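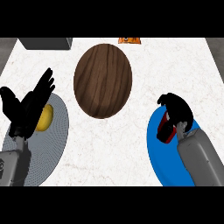

4/16/24

Madder, second round on the Varnness wool

Carrying on from the March notes. The March skeins came out browner than the card Macarena made in the autumn and I want to know which change did it. We altered too much at once last time: new root, new pan, different water, and the bath got hotter than it should have while I was on the phone. Today only the water and the temperature are under test. Root is from the same bag as in March. Alum from the same tub.

Wool: 186 g dry, in small skeins, tied loosely in three places with cotton. Weighed before scouring, after a night on the rack by the window. Scoured yesterday with the plain soap and left to cool in the pan. Rinse water was cloudy the first time and clear after that. There is still some grease in this wool whatever Softić say on the label. If you squeeze a wet skein and smell your hand you will know what I mean.

Mordant: alum with a little cream of tartar, dissolved separately in a jug first and then tipped in. Brought up over most of an hour, held, heat off, left in overnight. I did not rinse before dyeing. Thirumalai does rinse and gets good colour, so this may not matter at all, but I kept to what I did in March.

Root: 500 g chopped madder, soaked since Sunday evening in rainwater from the butt. First soak poured off and kept in the lidded bucket (label says FIRST SOAK, please leave it). It is the usual yellow-brown and I want to see whether it is worth using on its own. The root was then split evenly between the two pans. I know that is a heavy ratio for this weight of wool. I would sooner have too much dye and run a second lot through it than wonder whether the bath was weak.

Pan A: rainwater. Pan B: tap water, which at Wiltwood is hard enough to fur the kettle in a fortnight. Same volume in each. Wool divided between them as evenly as the skeins allow.

Warmed both slowly. Used the Wiron thermometer in A and the old glass one in B, swapping them over every so often to check. They disagree by a degree or so at the bottom of the range and agree higher up. Held both well under a simmer. A is slower to warm because it sits on the weak ring. I shuffled the pans over halfway to even it out and splashed the floor, so if there is a pink patch near the sink that is mine.

First look after half an hour: B already a clear orange-red, A pale and more of a salmon. This fits what Dragica Đorđević has been telling us about chalk. Her view is that madder wants lime in the water and that rainwater is a nice idea that suits other dyes. Turned the skeins with the wooden rod, kept them under.

Second look, an hour in: B deeper, properly red when lifted into the light from the door. A has moved on a bit but still salmon. Took a short length off a skein in each pan, rinsed, pressed in a towel and pinned to the board. The rinsed B sample lost hardly anything. The A sample gave a fair amount of colour to the rinse.

At this point I added a pinch of chalk to A, with one skein lifted out first so there is something to compare. Should have weighed the chalk. I didn't. It was what sits on the end of a teaspoon handle. Colour in the liquid went darker within a few minutes, and the wool was following by the time I next turned it.

Then the temperature part. Took one skein from B and put it in the small pan with a ladle or two of the same liquor, and brought that up to a proper simmer, bubbles at the edge, for a quarter of an hour. Liquor went muddy quite soon. The skein is now on the rack next to the others and even wet you can tell which it is. Brick, going towards brown. It looks very like the March ones. So I think the March trouble was mostly heat, and the new pan had nothing to do with it. Sorry to Costel, whose pan it was and who scrubbed it twice on my account.

I would not swear to it from one skein. It would be worth someone else repeating this with a different fleece.

Heat off at four. Everything else left in to cool down with the lids on. I'll lift out tomorrow morning, let the skeins dry without rinsing for a day, then wash. Please don't be helpful and rinse them.

Other things

Tobiloba Balogun came by for the weld seed and looked over the board. He thinks the chalked A skein may end up the best of the lot, a bit pinker than B and more even. I can see what he means but would wait until they are dry. He also wants to know if we could put some of his mohair through the exhaust bath. I said yes if he scours it himself.

The scales in the dye room are reading high. With nothing on them they settle on 2 g and won't zero. I took it off the figures above. The battery is probably going.

Macarena Daza has the autumn card at home and will bring it on her next day in. Until then the comparison is from memory and from the scrap stapled inside the back cover of this book, which has been shut away from the light and so may be fairer than the card anyway.

Order number for the next lot of alum is 512 on the Softić account. Thirumalai Lobo has the paperwork. Delivery is to Varnness unless someone rings them, so someone needs to ring them.

To do

Lift and dry, as above.
Light test: wind each colour on card, cover half with foil, south window.
Run a small undyed skein through what is left of A and B mixed together. Note how far the colour has dropped.
Try the first soak on its own with alumed wool. Dragica says it makes a decent tan. If it does, we have been pouring a decent tan down the drain for years.
Weigh the chalk next time.
Dry the spent root on newspaper and keep it. It went mouldy in the bag last time, so spread it thin and turn it.
Strain B through the finer cloth. There were bits of root all through the skeins and they leave dark flecks if they dry in. I picked out what I could while turning but there is plenty left, mostly near the ties.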